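Vaida Ots keeps the bench rules at Soltgate in a two-page document that she rewrites every April. The current version has 10 rules. The one she gets asked about most is the one on stopping.

"People want the stop rule to be long," she says. "Ours is one line. Anybody in the room can stop the arms, and they don't owe anyone an explanation until the log is filled in."

Ots came to robot safety from a packaging line at Abernathy, where the machines stood behind fencing and the rules were mostly about gates. Bench work with two-armed robots is different, she says. The person and the arms share a table, the parts are soft, and the motion changes from one run to the next.

"With a fence you have a place where the rule starts. On an open bench you have to make that place yourself. We use the table edge. Hands don't cross it while the arms are powered for motion."

The rules apply to the cloth handling project, called Mumorine, as well as to anything heavier. Some of the newer staff wondered if that was needed for shirts and towels. Ots did not see a reason to make an exception.

"The shirt is light. The arm isn't," she says. "And fabric makes people reach in. They see a corner folded under and they want to fix it. I've done it myself, at Abernathy, with a carton flap."

If a garment needs to be reset, the operator stops motion, waits 5 seconds, says "clear" out loud and then reaches. The wait used to be 2 seconds. Ots changed it after reading back through 442 log entries and finding that most of the close calls came right after a stop, when a second person started the next run too early. 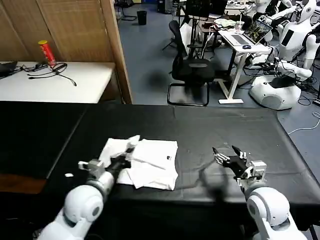 A T-shirt handling run at Soltgate. One hand grips the fabric while the other stays open over the table.

The log itself is a plain spreadsheet. Each entry gets a time, a task, who was at the bench and what was changed before the next run. Ots reads it on Friday mornings and does not grade it.

"If I graded it, I'd get fewer entries," she says. "I would take a messy one over a blank."

She has been sharing the rules with Bivik, a smaller shop that is setting up its first open bench. Their version will probably differ on training - they want new operators to watch for a full week before touching the controls, where Soltgate asks for two days.

"They may be right about that," Ots says. "I've asked them to send me their log when they have one."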